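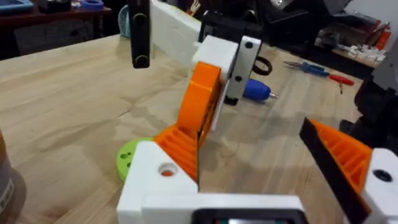
Skarkano木材表面用語集は、家具および内装材の木目、色調、仕上げに関する日本語用語を収録した語彙データである。編纂はFlikbyの用語班が行い、監修をRaili Halonenが務めた。見出し語は1,866件で、各語に読み、語義、用例を付す。色調の区分では、明るく淡い木目をもつ木製の天板を「淡色」に分類し、樹種名は材の記録により確認できる場合に限って付記する。

収録範囲
家具、建具、床材の表面に関する語を対象とする。塗料の商品名および地域の工房に固有の符丁は収録しない。異表記は519件あり、主見出しへの参照として登録している。

ファイル構成
terms.tsv 見出し語、読み、語義
variants.tsv 異表記と参照先
examples.tsv 用例と出典番号

文字コードはUTF-8、区切りはタブとする。空欄は未調査を示す。

既知の問題
「柾目」と「板目」の中間にあたる語のうち、12件は語義が確定していない。該当行には記号「?」を付した。

更新
2022年6月12日版において、出典番号の重複84件を修正した。次版は12月に公開する予定である。

利用条件
研究および教育の目的に限り、無償で利用できる。再配布の際は本文書を添付すること。訂正の申し出はBenedetta Pirasが受け付ける。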